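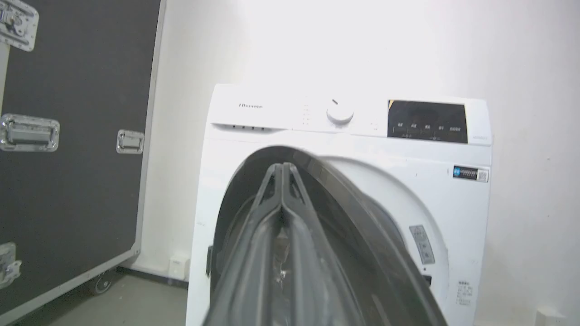

Kustton pool moves to a new payout method, Fondix firmware gets a power cap

2024-04-16

Two changes are coming for members who mine through the Kustton pool, and both need some attention before the block reward is cut. The first concerns how the pool pays. The second is a firmware release from Fondix that many home miners have been asking for since last October.

Kustton has paid its members in proportion to the shares submitted in each round. When the pool finds a block quickly, everybody does well, and when a round drags on, the same work earns less. Large operators can sit through a bad stretch. A person with one or two machines in a garage often can't, and a good number of the smaller accounts switched to other pools over the winter for that reason.

Under the new method, each valid share is paid at a fixed rate worked out from the current network difficulty and the block reward. The pool takes the risk of an unlucky run and charges a higher fee for doing so. The fee goes from 1 percent to 3 percent. Transaction fees from the blocks are not included in the rate at first. Kustton says it will look at adding them once it has enough reserve built up to cover a long dry spell.

Members don't have to move. The old method stays open under a separate port, and accounts that do nothing will remain on it. To switch, log in to the dashboard, open the payout tab and pick the fixed rate. Then change the port in each miner's settings and restart it. The pool address and worker names stay as they are. If only the dashboard is changed and the miner keeps pointing at the old port, the shares will be counted under the old method, so check both.

The minimum payout has also been lowered. Small accounts that used to wait weeks to reach the threshold should see coins arrive more often, but each payout still carries a network fee. Anyone mining with a single older unit may want to set a higher personal threshold by hand. Many small payments become expensive to spend later when fees are high.

The Fondix release is called Lei, and it runs on the company's Samon units. Its main new feature is a power cap. Until now the owner could choose between a normal and a low mode, and the machine decided how much electricity to draw in each. With Lei, the owner types in a limit in watts and the firmware lowers chip frequency and voltage until the machine stays under it. The limit can be moved in steps of 25 watts.

This matters most for people on household circuits. A miner runs day and night, and a circuit that handles a heavy load for an hour may not be suited to carrying it all week. The usual practice is to keep a continuous load at or below 80 percent of the breaker's rating — and to count everything else plugged into the same circuit. A cap makes that sum easier to do. It doesn't replace a look at the wiring by an electrician if the outlet or plug feels warm.

Zihan Fu, who edits the hardware pages of this newsletter, has run Lei on one Samon unit since the test version came out. With the cap lowered by 500 watts from the stock setting, the machine lost hashrate but used less power for each terahash it produced. Fan noise dropped as well. Startup took longer than before, as the firmware now tests each hash board before bringing it up to speed. Leave the unit alone during this time. Pulling the plug in the middle of the tuning means it has to begin again from the start.

One problem is known. If the cap is set very low, a board may fail to start and the status page will show it as missing. Raising the limit by a step or two and restarting brings it back in most cases. Fondix has it on the list for the next update.

To install Lei, back up the pool settings first, since the update clears them. Download the file that matches the control board, check the published hash against the file, and load it through the upgrade page. Don't take firmware from links passed around in chat groups. Altered files that send part of the hashrate to a stranger's wallet have been around for years, and the machine will look perfectly normal while running them.

On the reward cut itself, the advice from last month's issue stands. Work out your cost per day at the rate on your power bill, including delivery charges, and compare it with what your machine would earn at half the present block reward. If the result is negative even with a lower power cap, decide now how long you are willing to run at a loss.

Kustton will keep both payout methods side by side for at least 30 days after the cut. Questions about switching should go to the pool's help desk through the dashboard, with the worker name included.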